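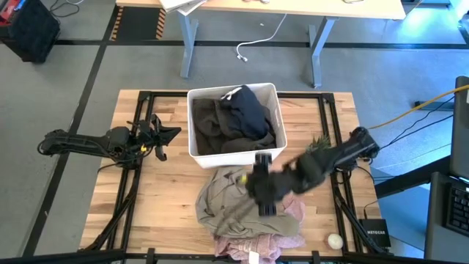 A machine will never get the laundry done, according to one reader who wrote in after my last call went up, and if it ever does it'll take all afternoon over a single sock and then want a sit-down. Fair enough! I've had the same thought plenty of times, usually with a cup of tea going cold next to me. But I'd like to find out properly, and for that I need people.

So, I'm looking for 11 of you to come and help us at Trudport this December. We're trying to work out whether robot arms can manage the dull jobs yet: sorting clothes, getting them in and out of a bin, folding a shirt so that you'd be happy to put it in a drawer. I can write down whether a thing got folded. What I can't do is tell you whether it's folded well enough for your house, and my own standards are frankly low.

**What you'd be doing**

You'd come in for one session of 2 hours. For the first part you do the chores yourself, your own way, with no right answers (I want the people who roll their towels as much as the ones who iron pillowcases). After that you watch the arms have a go at the same jobs and tell me where you'd have lost patience. There's a chat at the end, and I do mean a chat, I'm a terrible one for forms.

**Who I'm after**

Anyone over 18 who does their own washing, or somebody else's. Shop workers are very welcome too, particularly if you've spent time putting tried-on clothes back on the rails, as we're planning a shop-floor round with Gumavano in the new year. You don't need to know a thing about robots. If you think the whole idea is daft, please still come!

**The practical bits**

- £30 for the session, paid on the day
- Starts at 10 in the morning or 2 in the afternoon, you pick
- Step-free entrance, and a lift
- Bring one item of clothing you hate folding. Fitted sheets count

Please don't come if you've already done the Ngui kitchen sessions with us, as I need fresh eyes for this one.

To put your name down, drop a note to the Trudport front desk with "laundry" at the top, and say which start time suits you and what you'd happily never fold again.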